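Switching from stick delivery back to the slide: anyone done it?
Club Talk > Curling > Technique
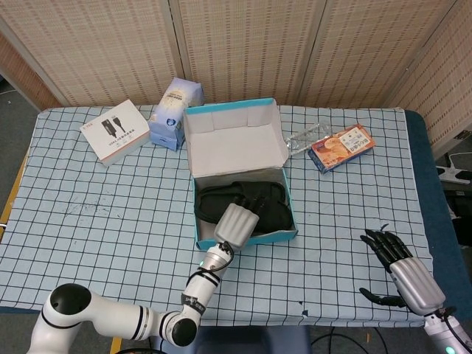

hogline_hal
Posted Thursday, August 5, 2021
So I've thrown with the stick for 4 seasons on account of my left knee, and the doctor finally cleared me to lunge again. League at Strickland starts back up at the end of the month and I'd love to slide out of the hack like I used to. My skip thinks I'm nuts. I throw fine with the stick, my draw weight is the best part of my game, and we only missed the Urville bonspiel playoffs by one point last year. But I miss the slide! Has anybody gone back after that long? How much of a mess was it?

pebblehead
I went back after two years off it and my first month was ugly. Takeouts came back fast, draws didn't. I'd book some practice ice before league if you can get it. Nornau has August ice at $5 a half hour for members of other clubs, bring your card.

sweepy_mcgee
Going to be the grump here. If your draw weight is the best part of your game, why mess with it? Your team is counting on you. I'd stay on the stick for league and slide on practice days until Christmas.

hogline_hal
Fair, but it's a Tuesday night league lol. We play for a round of drinks.

sweepy_mcgee
You play for drinks. Your skip might be playing for Urville.

bonspiel_betty
Oh come on, let the man slide! I switched back at 61 and loved every minute of it (okay, not the falling over). What helped me was a stabilizer in the off hand, because it took a lot of weight off the bad knee. I'd been leaning on a broom before that and wobbling all over the place.

pebblehead
Seconding the stabilizer. Which slider are you on, Hal? If it's the same one you had before the knee, start with something thinner. A fast slider on rusty legs is how I ended up on my ear.

hogline_hal
Quarter inch, same old pair. I've got the Cuvport preseason clinic on my list too, they want $175 for the weekend. Worth it?

bonspiel_betty
I did it and they filmed my delivery, which was painful to watch but it fixed my hip in one afternoon. I'd pay it again.

sweepy_mcgee
$175 is a lot to hear "keep your head up." Get somebody from your club to stand at the far end and yell it for free.

pebblehead
Ha. He's got a point, though I'd still do the clinic with a knee in the picture. You want someone looking at how you load it.

hogline_hal
Okay, signed up for the clinic and took two slots at Nornau next week. I told my skip I'd throw stick for the first few games and we'd talk after that. He said "we'll see," so that's progress.

sweepy_mcgee
I can live with that. Ice the knee after.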